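Serkik Two-Arm Bench Cell – Demonstration Days
Published 22 Dec 2022 by the Padov applications desk
Reading time: 3 minutes

The Serkik is a two-arm bench cell for light assembly, disassembly and sorting work. It is supplied by Padov as a complete station: two arms, parallel grippers, wrist cameras, controller and cabling. The cell can be seen running at our Grodora workshop on demonstration days, or by appointment for groups of up to five.

The standard demonstration uses a computer mouse as the workpiece. A mouse is a useful test part. The shell is curved, the clearances are small, and most visitors already know how it should look when it is put together properly.
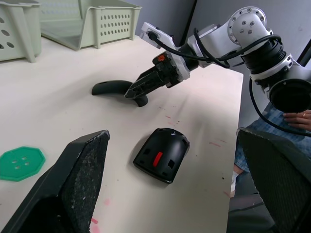

Each session runs for 30 minutes and is followed by questions at the bench. Visitors may bring their own parts. Parts should be rigid, free of oil and light enough to be held comfortably between two fingers. Drawings are helpful but not required. Please send part details 14 days ahead so that a grasp plan can be prepared – parts that arrive on the day will be tried if time permits.

Gripper configuration

The fingers are bolt-on and can be changed with a hex key. Three finger profiles are offered, and pads are sold separately as a consumable. Pad wear depends on the part material and should be checked at the start of each shift.

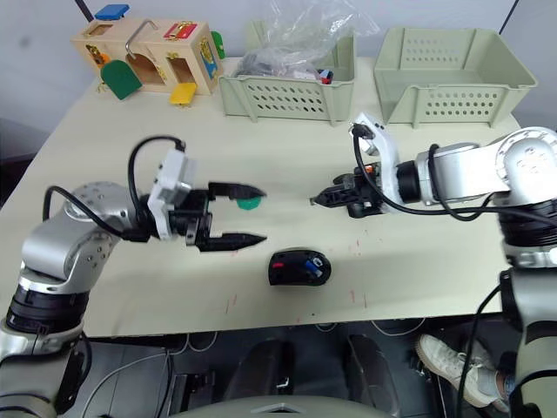

Arm placement is set at installation and has a large effect on what the cell can do. The two arms should share a working zone at the centre of the table, with neither base inside it. In the demonstration layout the arms come in from opposite sides and the grippers meet over the middle of the bench, which leaves the back of the table for the perforated baskets. Customers with deeper bins should allow for the added wall height when programming approach moves.

Wrist cameras

Each wrist carries a small camera with a view between the fingers. It is used for final alignment once the arm has reached its approach position. Focus is fixed.

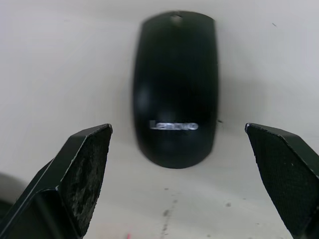

Exposure is set per task and stored with the program. Matte dark parts on a light surface give reliable edges under ordinary workshop lighting. Glossy or transparent parts may need a diffuser, available from Mahmoudi as an accessory kit. Calibration is checked against a printed target and should be repeated after any finger change.

Booking

The next round of demonstration days is in April. Closed footwear is required in the workshop. Pricing and lead times are quoted on application.

We use cookies to analyse traffic and remember your preferences. By continuing to browse this site you agree to their use.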